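Workcell Inspection Checklist with Comments: Hand-Held Gripper Stations

2019-07-04
By Hussam Haddad

This is the walk-through list we use at Rokden for the bench stations where people work with hand-held grippers. The Cultolden site uses the same list with its own cover sheet. Items are marked OK, FIX or HOLD. FIX means the station can run while the repair is scheduled. HOLD means it stops until someone signs the item off. Comments are from this round of inspections.

Enclosure and frame

1. Frame bolts tight at every corner bracket. OK.
Comment: Check with the hex key, not by pushing on the rail. One bracket at station 7 passed the push test in April and turned a quarter turn with the key.

2. End caps fitted on open extrusion ends. FIX.
Comment: Two caps missing at station 7. Order from Tannous, same part as last time. Tape is not a substitute.

3. Frame sits flat and does not rock. OK.

4. Stands placed outside the operator's walking path. OK.
Comment: Angled legs are the usual trip point. Measure from the outside of the foot, not from the post.

Table and mat

5. Mat lies flat, no curled corners, no cuts. OK.

6. Mat clean. OK.
Comment: Shoe soles leave marks and grit. Wipe down between item sets. Use the mild cleaner, no solvent.

7. Table edge free of splinters and sharp corners. OK.
Comment: Run a gloved hand along it. Operators rest their forearms here for most of a shift.

8. Only the items on the task sheet are on the mat. OK.
Comment: Phones, cups and tools go on the side shelf. I removed a box cutter from station 2.

Props

9. Acrylic racks and shelves free of cracks, especially near the posts. OK.
Comment: Look along the panel from the side with the light behind you. A hairline crack is hard to see from above on frosted material. Any crack is a HOLD, and the rack goes in the bin.

10. Rack is stable when pressed on each corner. OK.

11. Footwear clean, laces in good order. OK.
Comment: Long loose laces can catch between the fingers. Tuck or trim before the session.

Grippers and cables

12. Both grippers labeled and within service date. FIX.
Comment: The right-hand unit at station 2 was logged at 3,060 cycles with no service entry. The sheet must be filled in even when nothing is replaced.

13. Finger surfaces free of tears and glue residue. OK.

14. Top plate screws tight. OK.
Comment: Loose plates rattle before they come off. If an operator reports a noise, check this first.

15. Cable leaves each gripper with slack and without a sharp bend. OK.
Comment: The loop should clear the wrist at full reach. Have the operator reach to the back of the rack with each hand while you watch the cable.

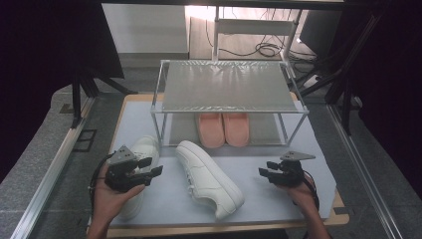 Shoe rack task, one gripper in each hand. Cables run down the outer side of both hands.

16. Fingers of the two grippers kept apart unless the task sheet calls for a handover. OK.
Comment: Most pinched fingers in our log come from the free hand helping out. If an item is stuck, open both grippers, set them down, then move it by hand.

17. Operator can let go of either gripper at once. OK.
Comment: No wrist loops or tape around the hand. We had this argument at Nistthorpe and the answer has not changed.

Floor and surroundings

18. Cables on the floor bundled and routed away from where people stand. FIX.
Comment: Loose cable behind the table is a FIX. Loose cable on the operator's side is a HOLD. Please stop grading these the same way.

19. Curtains tied or hung clear of moving parts and power supplies. OK.

20. Monitors and cabinets stable and not used to hang cables on. OK.

21. Power strip off the floor, and its switch reachable without leaning over the table. FIX.
Comment: At station 2 the switch is reachable only from behind. Move the strip to the near leg.

Operator

22. Sleeves close-fitting or rolled, no rings or bracelets. OK.

23. Operator has read the current task sheet and initialed it. OK.

24. Break taken on schedule. OK.
Comment: The grippers feel light for the first few minutes. Wrist soreness goes in the log on the same day, even if it goes away.

Result

Station 2: may run. Items 12, 18 and 21 to be closed before the next round.
Station 7: may run. Item 2 to be closed when the caps arrive.

Send corrections to me and I will change the master copy. Please do not edit the printed sheets by hand.

Related

Task sheet template for bench stations
Grading guide: OK, FIX and HOLD
Gripper service log, how to fill it in
Cable routing notes from Nistthorpe
April inspection round, comments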